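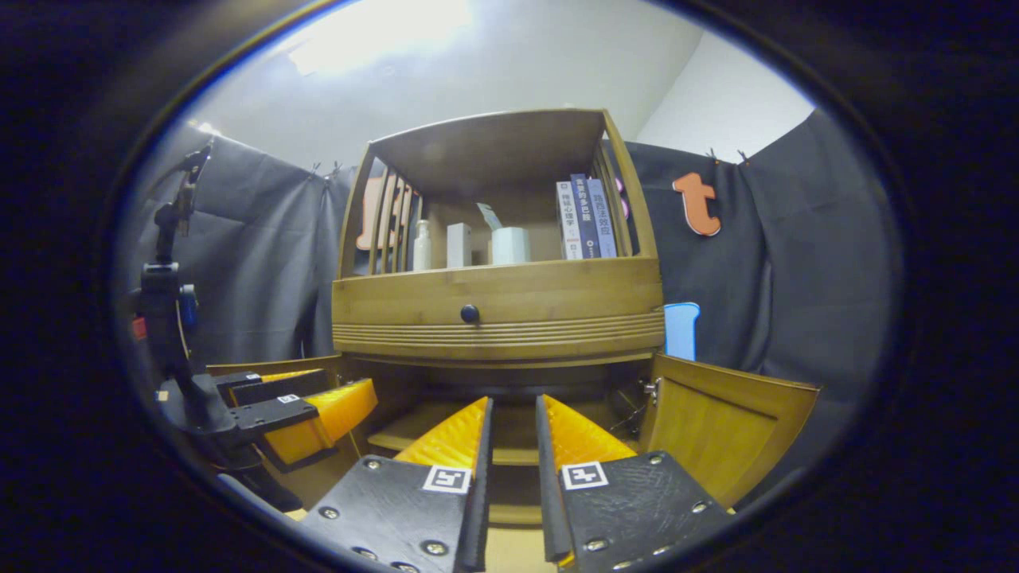 The light-colored cabinet, New Year's Day.

1 January 2018

Stayed in and did what I've been putting off since October, which was to go through my phone and decide which apps get to stay. 39 of them. I could remember installing maybe half.

Started with Tirance, the habit tracker, because it had already buzzed at me twice before breakfast. It wants me to log water. I know when I've had water. I paid for the full version in the fall on the strength of a chart that was supposed to show me my patterns, and the chart says I do less on weekends. Deleted. It asked me if I was sure, then asked again with a sad cloud.

Then Uvalex, the parking app that Jallthorpe switched to when they took out the coin meters. The town newsletter claims it saves everyone time. I tried it on Main Street last month: account, email code, plate number, zone number, card, another email code. I could have fed a meter, bought the stamps and been home again. It also wants my location "always," and I would love to hear what a parking app does with my location at three in the morning. Set it to "never" and it still opens fine, so I guess "always" wasn't all that necessary. It stays, since I have no other way to park downtown -- that's one way to get users.

De Graaf is the budgeting one. A coworker swears by it. The store page promises I'll "find" $300 a year, and I've been using it for 8 months and haven't found a dime. It did file my dentist under Entertainment. I'm giving it until the end of the month, mostly because moving all those numbers somewhere else sounds worse than keeping it.

What gets me is how many of these do a job the phone already did. I had 5 separate things that could make a list. One wanted a monthly fee for the list to have colors.

Got down to 14 by lunch and felt pretty good, then went to the store page to leave a bad review for Tirance and came away with a new note app. It has a nice icon. I give it a week.

No resolutions this year. The phone keeps offering to help me make some.

Shared 8 times -- 3 comments

mapleandrust: I got rid of my habit tracker too and my habits are exactly as bad as before.

quietporch: The plate number thing drives me up the wall. It forgets mine every time I update.

dial_tone: You'll be back at 39 by summer. I always am.

Questions? Use the contact form. Copyright 2018, all rights reserved. Back to top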